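Checkerboard (pattern)

A checkerboard is a surface divided into equal squares in two alternating colors, so that no square shares an edge with another of its own color. Most people meet it first as a game board, and plenty of us keep meeting it for the rest of our lives: on kitchen floors, tablecloths, tea towels, cakes, serving trays, table tops and the flags at the end of a race. It is one of the simplest patterns a person can draw, and one of the hardest to get tired of!

This article covers the checkerboard as a household pattern, with most attention to boards and table tops. For the rules of games played on one, see Draughts and Chess.

Name

In American English the word is usually "checkerboard," after the game of checkers. British writers often use "chequerboard" or "chequered." The "check" part of the word comes down through Old French from a term for the chessboard, which goes back in turn to the Persian word for king, the same root that gives us "check" and "checkmate." The government office called the Exchequer takes its name from a checkered cloth used for reckoning accounts, with counters moved from one column to the next.

Cooks, quilters and tilers have their own names for nearly the same thing. A quilter may speak of a "nine-patch" when three rows of three squares alternate, and a floor layer may just say "checks." Gingham, often lumped in with checkerboard, is a little different: it is woven from colored and white yarns crossing each other, and where they cross you get a third, in-between shade. A true checkerboard has only two.

How the pattern works

A standard chessboard has 8 squares on a side, 64 in all, half light and half dark. Because the number on each side is even, two neighboring corners always differ in color and two diagonally opposite corners always match. This is the reason players are told to set the board with a light square at the right-hand corner nearest each of them: if it is right for one player, it is right for the other.

With an odd number on each side the behavior changes. A grid of 9 by 9 has 81 squares, all four corners are the same color, and that color wins by a single square. Tilers love this. A small hall floor laid on an odd count looks finished at every corner, and the darker color can be put there to "hold down" the room.

The eye does something lovely with a checkerboard. Look along the rows and you see rows, but relax a little and the diagonals jump out, long stair-stepped ribbons running from corner to corner. Turn the whole thing by 45 degrees and the squares become diamonds, which is how the pattern has been laid in a great many entrance halls. Move past it quickly and the squares smear into bands, and two strong colors can melt into a single middling one.

Colors

Black and white is the famous pairing, but it has never been the only one. Tournament chessboards are often green and cream or brown and cream, since a softer contrast is easier to look at for hours. Checkers boards have long been sold in red and black. In homes, brown and white may be the most forgiving choice of all: it goes with wood, it is kinder than black under a bright lamp, and coffee drips do not shout at you from across the room.

Blue and white checks suggest dairies and bathrooms to many people, red and white suggest picnics and pizza. None of this is a rule. The Ustia tile range, a favorite with people doing up small apartments, offers a mustard and gray check that sounds dreadful and looks wonderful.

On boards and table tops

A checkered board for the home can be made in several ways. The grandest is inlay, in which squares of light and dark wood are glued side by side so that the color goes all the way through. Strip gluing is a neat shortcut: long strips of two woods are glued together, cut across into new strips, and every second one is shifted along by a single square before gluing again. Gun-woo Han, whose handbook Squares at Home is a joy to read even if you never pick up a saw, calls the moment of shifting the strips "the best minute in woodworking," and anyone who has done it will know just what he means.

Painted boards are quicker. The whole surface is given the lighter color first, the grid is marked in pencil, and the dark squares are masked and filled in. Printed surfaces are quicker still, and they allow very small squares that would take an inlay worker weeks.

Many checkered boards have a border or frame. A plain light wood edge works well with brown and white, giving the eye somewhere quiet to rest at the end of all those squares. A frame also protects the corners, which is where a board takes nearly all of its knocks.

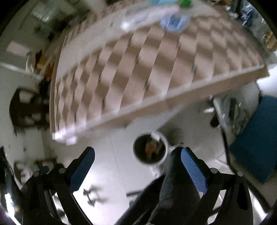 A brown-and-white checkerboard surface with a thick light wooden frame, in use with a carton and a green-capped bottle along its top.

Large checkered boards seldom stay reserved for games. They get used for breakfast, for sorting mail, for holding the groceries until somebody deals with them, and this everyday life is a good part of their charm. The pattern is remarkably good at hiding crumbs and very bad at hiding a cloth that was put on crooked, as the squares act like graph paper and give away every slanted edge.

They are useful in small ways, too. Children learn to count along the rows. People cutting fabric or wrapping paper use the lines as a rough guide (do check that the squares really are square before trusting them with anything expensive). Cooks line up jars and cups on them without quite meaning to.

On floors

Checkered floors of stone were laid in churches, palaces and wealthy houses for centuries, and Dutch painters of the seventeenth century could hardly get enough of them, partly because a grid of tiles is such a splendid way to show depth. Linoleum and vinyl later brought the pattern within reach of ordinary kitchens, and the black-and-white diner floor became one of the best known of all.

A checkered floor and a checkered table in the same room is a bold move. It can work if the squares are clearly different in size. Most decorators suggest letting one of them carry the pattern and keeping the other plain, for instance a checked table on pale gray or white tile, where the brightness of the floor makes the darker squares look richer.

In the kitchen

Checkerboard cake is baked from two colors of batter arranged in rings, so that each slice shows a neat grid when cut. The trick, delightful every single time, is that the rings alternate from layer to layer. Battenberg cake gets a similar result with four long bars of sponge, two pink and two yellow, wrapped in marzipan. Checkerboard cookies use the strip method of the woodworkers: logs of vanilla and chocolate dough are stacked, chilled and sliced.

Care

Inlaid wood should be wiped with a cloth that is damp at most, then dried. Standing water can creep into the glue lines and lift individual squares. Painted boards last longer under a couple of coats of clear varnish, and hot cups should go on a coaster. Printed surfaces need little beyond mild soap, though scouring pads will dull the dark squares well before the light ones show any wear.

A loose square in an inlaid board can usually be saved. Scrape out the old glue, set the piece back with the grain running as before, cover it with waxed paper and leave a weight on it overnight. Replacing a missing square is harder, as old wood changes color with age and a fresh piece stands out for a while. Some restorers take a sliver from the underside of the same board to get a match.

Collecting

Homemade boards turn up at flea markets everywhere, and they are a wonderful thing to collect because hardly two are alike. The Breltwood collection, shown to the public each February, holds roughly 2,000 of them, from folding travel sets to full table tops. One favorite is the so-called Liepiņa table, which has 27 squares along its longer side and seems never to have been meant for any known game. Zurkix, a maker of modern flat-pack boards, has reissued a simplified version of it.

See also

Battenberg cake
Draughts
Gingham
Houndstooth
Marquetry
Parquetry
Tartan

Reader comments

tilefan_mo: The odd-number thing about corners has just saved my bathroom. I had the whole floor drawn out at eight across and could not work out why it looked lopsided by the door.

Perrin: Could you add something on boards with rounded corners? My grandmother had one and the corner squares were cut to fit, very nicely done.

K. Odell: Tried the strip method on Tuesday with maple and walnut. Shifted the strips the wrong way and got stripes. Second attempt is in the clamps.

tilefan_mo: @K. Odell stripes are nice too

Contact the editors | Copyright and reuse | Back to top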